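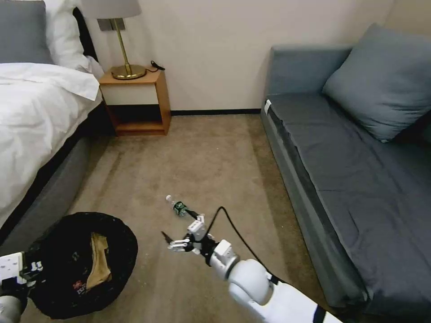
Software corner: the release that learned to give up

Version 14 of the planner went onto both arms in the bedroom set on 16th April, and the first thing it did was refuse to move. Pieter Tshabalala, who had come down specially to watch, was told this was a safety feature. It was a units mistake. Somebody's centimetres had met somebody else's metres, and the planner, quite reasonably, decided that the bin was in the next county.

With that sorted, we can report on what has changed.

The big one is that grasping and carrying no longer live in the same piece of code. Until now, Cota (our task layer, for anyone who joined after September) asked for "bottle in bin" and got back one long motion worked out in advance, from reach to release. It looked lovely when it worked. When the bottle slid a little in the fingers, the arm carried on with the plan it had made for a bottle that was no longer quite there, and let go over the carpet with complete confidence.

Now there is a check in between. Once the fingers close, the perception code looks again, works out which way the cap is pointing, and hands that angle to the planner before anything heads for the bin. A bottle held near the base and leaning over is fine. It only has to be known about. Bheki Mthembu wrote the check over a weekend and would like it recorded that it is 80 lines long, including the comments, one of which is an apology.

Clear plastic is still a nuisance. The depth readings go straight through it and come back with whatever is behind, so left to itself the system believes in a cap and a label hovering in formation. Unathi Mathebula has stopped fighting this and now fits the bottle shape from those two parts alone. She reports that it works well on bottles with labels. Please do not peel the labels off. We know who you are.

The bin has had some attention too. A black liner in a black bin gives the camera very little to go on, and the old code kept hunting for the bottom. The new code looks for the rim, fits a circle to it and aims for the middle, and takes no further interest in what's inside. This also means that a paper bag already in there is no longer reported as an obstacle, a habit that caused a good deal of polite waiting.

Then there is giving up. The planner used to try again until it found a path or someone went to lunch. Parviz Azimi went through the logs and found one request that had been retried 619 times, all for the same blocked pose next to the bed. There is now a limit. After that the arm backs off, says which joint was the trouble, and asks Cota for something else to do. Parviz wanted the message to be friendlier. He was outvoted.

Still open: the replay tool falls over on any log with more than 1,000 events, and Kamil Skála has a fix that breaks the timeline instead. Try both and tell him which you mind less. Duvets remain, as far as the collision checker is concerned, solid blocks. The people at Plosmont have a soft-surface model we may borrow, if the licence ever comes back from legal.

Update with the usual script, and check your units file first. Pieter is coming back to watch.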